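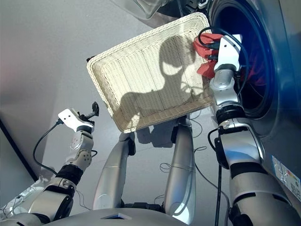

No. 307

I have gone completely overboard on old cloth napkins and I'm not sorry! It started in May with a box lot from the Grinness flea market, one of those sealed cartons you buy for the price of a sandwich without knowing what's in it. Mine had a broken egg timer, a stack of sheet music, and underneath that a bundle of linen tied up with kitchen string. Twelve napkins, all the same size, all with a little red cross-stitched border, and in the corner of one of them somebody had sewn the year 1942.

I sat on the floor of the hallway and looked at that corner for a long time. The stitches are tiny. On the back you can see where the thread was carried over from one number to the next, and where whoever it was ran short and started again with a slightly pinker red (I love that pinker red so much).

So now I read about napkins. I read about them on the bus. The Clerner library has one shelf on household textiles, and I've had most of it home in the last few weeks, including a huge old housekeeping manual that spends page 764 and a good stretch after it on how to fold a napkin into a bishop's hat. I can do the bishop's hat now! I can also do the fan, and something that's supposed to be a swan and looks more like a shoe.

What I really want to talk about is stains, though, and how much calmer I've gotten about them. Old linen can take a lot more than I thought. For plain white pieces in good shape I do a long soak in cool water first, change it when it goes yellow, then do it over again until it doesn't. After that a mild soap and warm water. Colored stitching is another story, and I test it every time with a damp white cloth pressed on the back for a minute. If any red comes off on the cloth, that piece gets cool water only and no soaking at all. My 1942 set passed, but another one from the same seller didn't, and I was very glad I'd checked.

Rust spots I mostly leave alone. Lemon juice and salt will lift the small ones, if you rinse like mad afterward, but I've also seen it thin the cloth right through, and a brown dot never ruined anybody's dinner.

Ironing is the best part. Do it while the linen is still damp, on the wrong side if there's embroidery, with a folded towel underneath so the stitches sink into it and come up standing proud. I put the radio on and do the whole stack after supper. The smell is wonderful, sort of like hot bread and rain.

We use them every day now. I held out for a week or two, thinking they ought to be saved for something, and then we had tomato soup and I just put them out. One has a faint orange patch that I can find if I look for it. Fine by me!

Next up is the Giltard textile fair, where I hear there are about 300 tables, and I've promised my household I'm only going to look. I'm hoping for something in blue, or a set with a monogram that isn't ours, and if anyone reading has a clear set of instructions for the swan, please send them, because mine is still a shoe.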